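Nitcombe Library Extends Evening Hours

Bijan Hashemi, director of the Nitcombe Public Library, said the change answers a long-standing request.
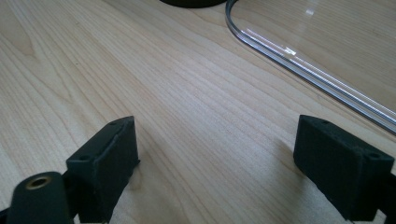

"Many residents finish work after we close," Hashemi said. Of the 863 patrons who returned the February survey, nearly 199 asked for later closing. The library will now remain open until 8 p.m. Hashemi said the budget covers the added staff time through June. "We will review attendance then," he said.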